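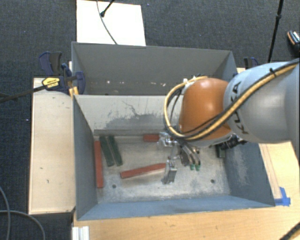 How does a robot pick things up?

Your hand is very clever. When you take a pencil from a box, your fingers bend, your skin feels the pencil, and you do not need to think about it. A robot arm has no hand when it comes from the factory. People must choose one for it. The hand of a robot is called a gripper.

At our workshop in Darnine we try different grippers to see which one is best for which job. The test is called bin picking. We put blocks in a metal bin, and the robot must take them out, one after another.

It sounds easy, but think about the corners! A block which lies close to the wall leaves very little space for a finger. If the finger is too thick, it hits the metal and the robot must stop.

We compare two kinds of gripper.

The first kind has fingers. The fingers close on the block from two sides, the same as when you pinch a cookie. This kind holds strongly, also when the arm moves fast.

The second kind has suction cups. A cup is soft, and a pump pulls the air out of it. Then the block sticks to the cup. You can try it at home: put a small paper cup over your mouth and breathe in. A suction cup needs only the top of the block, so it does not care much about walls. But it does not like rough or dusty things, because air comes in under the edge.

Each gripper gets 200 tries, with the blocks mixed again after every try. Gráinne Fitzgerald, our engineer, writes down each time if the block was lifted, dropped or missed. In January we tested the Tromis fingers, and they dropped 18 blocks. Most of these were long blocks, which the robot had taken near one end. Long things want to turn when you hold them like this. Try it with a ruler and two fingers, and you will feel it.

Now a question for you: which gripper would you choose for an egg? And for a wet sponge? Draw your own robot hand and show it to your class.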